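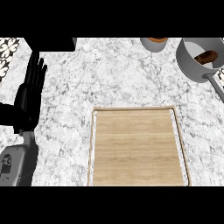 Gallery | Teleoperation and Demonstration

Kitchen Tasks by Remote Control

The Esstead Laboratory for Assisted Manipulation studies how a person may show a robot a household task by guiding it from a distance. This page presents work from the kitchen series, which is carried out in a computer-rendered setting. The operator wears a headset and a pair of tracked gloves, and the movements of the operator's hands are passed to the two hands of the simulated robot. Each completed attempt is stored as a demonstration and may later be used to train a control program.

The kitchen series is directed by Henrik Hellwig. Operator training and the review of recordings are the responsibility of Alistair Gunn. The tracked gloves were developed with the Steinbach workshop, and the kitchen layouts are maintained by the Grimwood group.

Counter layout, cutting board task

The robot's black hand is upright over the marble, fingers extended, with the wooden cutting board empty. The saucepan at the upper right holds a single brown item, and a small gray cup stands a short distance away. Only one of the two arms is in view.

The task calls for the operator to move the food from the pan to the board and to return the hand to a neutral position. Operators are asked to work at an even pace and to avoid correcting the wrist once the fingers have begun to close. Attempts in which the pan is displaced are kept in a separate folder and are not used for training.

About the recordings

The present collection for this task contains 300 demonstrations. Of these, 175 were recorded by operators at Esstead and the remainder by the partner site at Bukent, using the same gloves and the same software release. A further 68 attempts were set aside at review, most of them for loss of glove tracking.

Every recording includes the joint positions of both arms, the finger positions of both hands and the rendered view. Object positions are varied between attempts within limits set in the task sheet. The lighting and the counter surface are held constant in this release and will be varied in the next.

New operators complete 2 supervised sessions before their recordings are accepted. The first covers reaching and grasping on a bare counter. The second introduces the cookware and is reviewed by Mr. Gunn together with the operator. Sessions are held on weekday mornings, with an additional session on Saturday when demand requires it.

Use of materials

Images from the gallery may be reproduced for teaching and noncommercial research, provided that the Esstead Laboratory for Assisted Manipulation is credited. Requests for the full recordings should be addressed to Mr. Hellwig's office and should state the intended use and the name of the receiving institution. The next release of the kitchen series is planned for August.

Return to gallery index
Previous: Drawer and Cabinet Tasks
Next: Table Setting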